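Condiment Storage in the Shared Kitchens: Gallery
Pleltambridge Residences, Catering and Domestic Services

Home > Kitchens > Storage and Labelling > Gallery

Guidance on condiment storage was issued to residents of Figueroa House and Buvavthorpe Court in October. It is intended to be read with the Kitchen Handbook, copies of which are kept on the shelf beside each kitchen door. Residents who have not yet collected a copy may ask for one at either reception desk.

There are 16 shared kitchens across the two buildings, and until this year each had its own arrangement for oils, sauces and vinegars. In some the bottles stood on the worktop next to the hob; in others they were kept in the cupboard beneath the sink, together with cleaning materials. The second practice is no longer permitted. The first is discouraged, as the worktop on either side of the hob is required for hot pans.

Under the new arrangement, each kitchen has been allocated a two-tier rack, to be kept on the side table against the wall. The rack is entered in the kitchen inventory under the Pakum storage scheme and should not be removed to a bedroom or study.
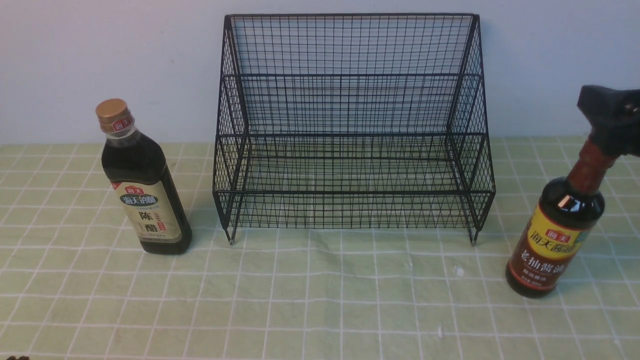 Dark sauces and dark vinegars are the items most often mistaken for one another in a shared kitchen. The bottles are of similar height, the contents are almost black, and a resident who is cooking in a hurry may reach for the wrong one. It is therefore recommended that vinegars and soy sauces be given separate places, and that every bottle be returned with its main label facing the front of the table.

Where a kitchen holds both light and dark soy sauce, the dark should be placed on the right. Residents who do not read the language of a label are invited to add a small sticker giving the name in English. Stickers should be fixed to the shoulder of the bottle or to the cap, and should not cover the ingredients, the allergy information or the date. Blank stickers are kept in the top drawer with the scissors and string.

Use of the two tiers

The upper tier is intended for tall bottles. The lower tier is intended for jars, small bottles and dry seasonings in closed containers. Heavy items such as five-litre oil cans should remain on the floor of the dry store, where a tray is provided for them.

Bottles should be lifted into the rack from above and set down upright. They should not be laid on their sides, even when the cap is believed to be tight. Soy sauce leaves a lasting mark on cotton, and the laundry has reported that several of the tablecloths supplied last year could not be brought back to a condition suitable for use.

A bottle should be wiped at the neck and base before it is put away. A damp cloth is sufficient. Washing-up liquid should be used only where the sauce has dried on the glass, and the bottle should then be dried by hand so that the paper label does not lift.
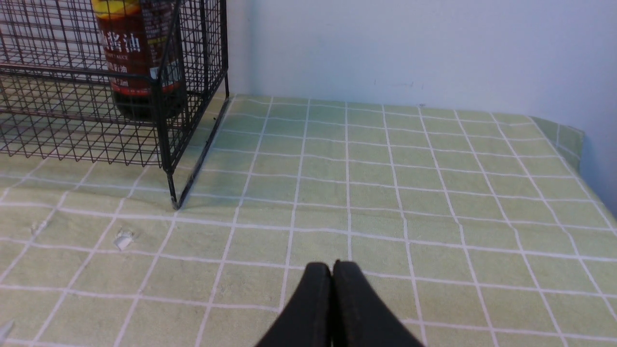 Several residents of Buvavthorpe Court wrote in to ask whether the mesh base would hold a full row of glass bottles, and one added: "We have four people cooking at once on most evenings and everything gets put back at speed. I would be happier with a solid shelf. That said, it is a good deal easier to find things than it was in the cupboard, and I can see at once when we are running low."

The department is grateful for these remarks. The base has been tested with a full load of glass bottles and was found to be satisfactory. Residents are nevertheless asked to place the heavier bottles towards the back and to avoid dropping them into position. Any rack which rocks on the table, or which has a bent foot or a loose wire, should be reported by means of the repairs form. A replacement will be brought to the kitchen and the damaged rack taken away.

A further question concerned shared ownership. Bottles placed in the rack are taken to be for common use unless they carry a name or room number. Private bottles may be kept in the rack where there is space, but shared items have first claim on it.

The side table and its cloth

The cloth is changed every Wednesday before 3 in the afternoon. Residents are asked to clear the table beforehand, placing the rack and any loose bottles on the worktop furthest from the hob. Crumbs should be brushed into the hand or a dustpan and not shaken on to the floor. Once the fresh cloth has been spread, the rack is returned to the middle of the table, with its back panel towards the wall and its lower tier towards the room.

Creases in the cloth should be smoothed out before the rack is set down, so that it stands level. The space to the left may be used for a bottle in daily use, such as the vinegar served with dumplings and noodles, provided that it is returned to the rack at the end of the evening.
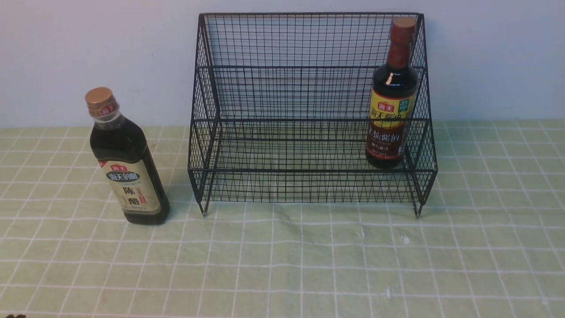 Two-tier mesh rack on the checked cloth, with a bottle of dark vinegar standing to the left.

Further copies of the storage guidance may be requested by quoting leaflet 47. It is available in large print, and a version for display on the kitchen noticeboard can be supplied on card.

Comments on the arrangement may be left in the suggestions box at either reception or sent by internal post to Domestic Services, Room 88, Pleltambridge Residences. Replies are normally posted on the kitchen noticeboards, without the name of the person who raised the matter.

Related pages: Kitchen Handbook | Dry Store and Oil Cans | Labelling of Shared Food | Repairs Form | Linen Change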